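Yolanda Villca had bought the table from a man in Fisside for 40 pounds, and he'd told her it would go up a normal staircase. It took most of Saturday morning. By noon it was standing on the floorboards with its dark curved top against the end of the room, and she sat down in front of it and didn't get up for a while.

The flat had belonged to her aunt. There were over 300 paperbacks in the bedroom and a drawer full of Priltideck receipts, all folded in half. She had kept the receipts for now. The office chair was staying too, though her brother said it was ugly.

He rang at one.

'Is it level?' he said.

'I haven't checked.'

'Check before you put anything on it. Makhubela's had one that rocked for years.'

Makhubela's was the café where they had both worked, 30 hours a week each, the summer their aunt first got ill. Yolanda remembered the table. People used to fold up Flakeo wrappers and push them under the leg.

She put the phone on the floor, on loudspeaker, and leaned forward.

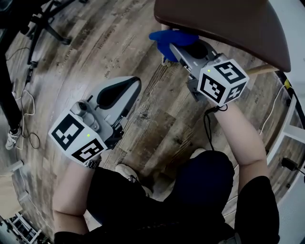 'How do you tell if a table's level without a spirit level?' she asked.

'Put a marble on the top and see which way it rolls.'

She didn't own a marble. There was a tin of buttons in the kitchen, and most of them were flat, but she found a round one that had come off a coat – the green coat, she thought – and went back in with it.

'Well?' said her brother.

'Give me a minute,' she said, and set it down in the middle.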